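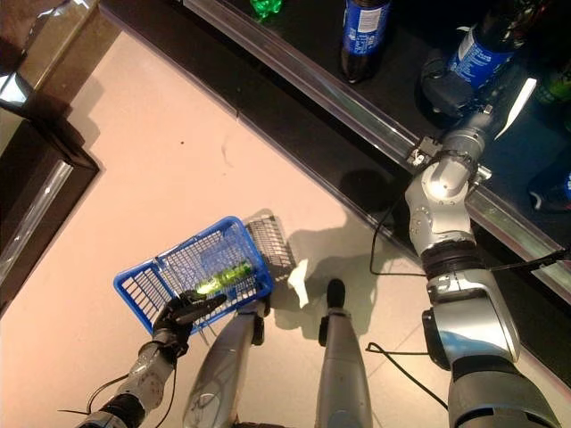
UNARBY OPENS SATURDAY ON PALLERO STREET WITH A LONGER DRINKS AISLE

For immediate release

Unarby, the neighborhood grocery run by Limsakul Foods, opens its second store Saturday at 8 a.m. on Pallero Street. Doors open at 8, coffee outside from 7:30 until it runs out.

The new store has 3000 square feet of selling floor, all on one level. Pale tile throughout, wide aisles, baskets at both entrances. No carts in the first month, the cart bay is still waiting on its railing.

Soft drinks get the most room. Shoppers at the first Unarby asked for it over and over at the counter and on the comment cards: more cola, more lemon and lime, bottles where people can reach them. The drinks aisle here has low black shelving with a step in it, so a bottle can be picked up from above and put straight in the basket. Price rail along the back edge. Pepsi stands next to the green sodas, with water in the same run and cans stacked close by. Total of 84 drinks in the range at opening, more to come in June when the second cooler is conected.

"People buy a drink last, on the way out, one hand full already," said Chutima Paisan, store manager. "So we put it low and we kept the aisle clear. It's a small thing. We moved that shelf 5 times." 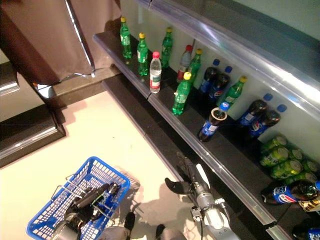 Piret Rätsep told us she would have liked the water on its own shelf, away from the cola, as she only ever comes in for water and a newspaper and doesn't want to hunt for either. Limsakul Foods says the order of the aisle will be looked at again after the first month and comments are welcome at the counter.

Also new at Pallero Street:

Returns. Empty bottles taken back at the side door, all day, no minimum. Rinse them please.

Basket-only lane. One checkout kept for baskets from opening until closing time. Blue baskets, same as at the first store, and yes they can go as far as the parking lot but not home.

Bread. Delivered every morning by Evutard Bakery, rye and white to start with, rolls on weekends. Pre-orders by phone the day before, by 5 p.m.

Opening offers run Saturday only. Any two large soft drinks for the price of one, limit of 8 bottles per household. Offer includes cola and green soda, doesnt include water or cans. Not valid at the first store.

Parking behind the building, enter from the Pallero Street side. Bus stop across the road. Step-free entrance at the front.

Press are welcome from 7 a.m. Saturday, before the doors open. Ask for Chutima Paisan at the side door. Interviews with shoppers after 8 please, and keep the basket-only lane free.

Contact: Limsakul Foods press desk, weekdays until 5 p.m.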